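Visit report: Bavcombe materials recovery and repair centre

Grevmont ran its spring open day at the Bavcombe site in two sessions, morning and afternoon. I attended the morning session, which started at 9:30 am. The tour covered the receiving dock, the sorting hall, the battery room and the repair benches, in that order. Safety glasses and closed shoes were required past the dock. High-visibility vests were supplied.

The site takes small electronics from council drop-off points and from a mail-back program. Posted throughput for the previous month was 1094 kg, of which 443 kg went on to the repair side for assessment. The remainder was graded for parts or sent out as mixed scrap. These figures were on a whiteboard at the dock and cover small items only. Whitegoods go to a separate yard, not open to visitors.

Receiving is simple. Cages come off the truck, are weighed on a floor scale and get a paper label with the source and date. Mail-back satchels are opened at a side bench under an extraction hood. The hood is there for dust and for the occasional damaged cell. A steel drum of dry sand stands within reach, lid off during shifts. 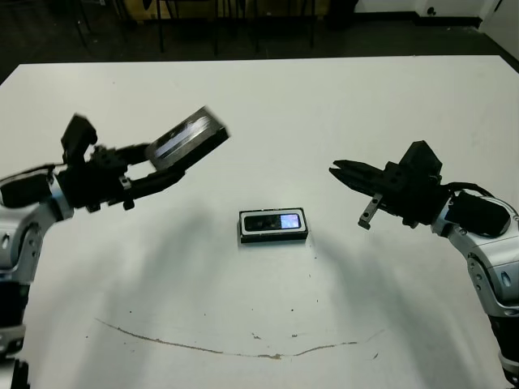 Handling damage was the main subject of the talk in the sorting hall. The centre's view is that most cracked screens and split housings happen after collection, when units are tipped and stacked. Their fix has been to stop tipping altogether and to move items singly. A thin, flat item held in a gripper and a small black device set down by itself on a white tabletop show the general idea: one piece in hand, one on the surface, nothing stacked. The light surface also makes loose screws and chips of glass easier to find. The colour was settled on after a trial with grey rubber matting, which hid small parts and held grit.

The battery room has a separate air supply and a two-hour rated door. Cells are tested for voltage and internal resistance, then sorted into 3 grades. Grade 1 cells are kept for reuse in low-drain equipment. Grade 2 cells are discharged and baled with the scrap stream. Anything swollen or below the cut-off voltage is grade 3 and goes straight to a vented cabinet. The testers are Fimari bench units, calibrated every six months. I asked whether temperature was corrected for – it is not, but the room is held at 21 degrees.

Records are kept in Hadgu, a stock program adapted from one used in the timber trade. 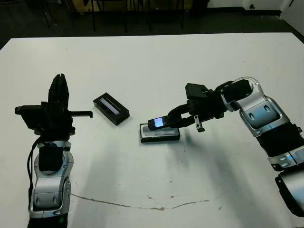 It assigns a number to each item at first assessment and carries that number through to sale or scrap. The weak point is re-entry. If a repaired unit comes back under warranty it gets a new number, and the link to the old one is made by hand in a notes field. Staff said a fix is planned for December.

The repair benches were the shortest stop. Stock work is screens, charge ports and batteries. Board-level repair is done on 2 benches at the far end, both fitted with microscopes and fume extraction. Turnaround is quoted at five working days.

Parking is on the gravel lot off the service road. The tea room was open to visitors until noon. Bookings for the next open day will be taken through the front office.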